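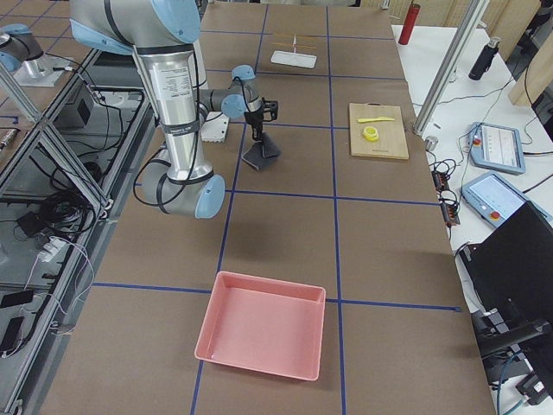

My aunt in Plermont swears by fenugreek water for her cholesterol, so in August I started drinking it too. You soak a spoonful of seeds overnight and swallow the lot before breakfast. It tastes like a maple tree that has given up.

My last blood test put my triglycerides at 308. My doctor, Deepika Unnithan, suggested walking more and eating fewer pastries, and I said I'd think about it. Then I went home and read up on seeds, as one does when the other choice is walking.

The reading was a mixed bag. There are small studies where people's numbers came down a bit, and plenty of others where the doses were all over the place and nobody agreed on seeds or powder or capsules. One website listed 101 uses for fenugreek, including baldness and heartbreak. I closed that one.

I did ask Dr. Unnithan before going past the first week – I'm stubborn, but I also take a blood pressure pill and would like to keep my kidneys. She said a spoonful was probably fine, told me to watch for stomach trouble, and asked how the walking was going.

Stomach trouble arrived on schedule. Also, I now smell faintly of pancakes. Ewurabena Ofori, who shares my office wall, asked for nearly a month who kept bringing in syrup.

So I've cut down to 3 mornings a week and, fine, I walk to the Berrada bakery and back. I buy the small roll. The next test is in 6 weeks and the jar of seeds is still mostly full, if anyone local wants some.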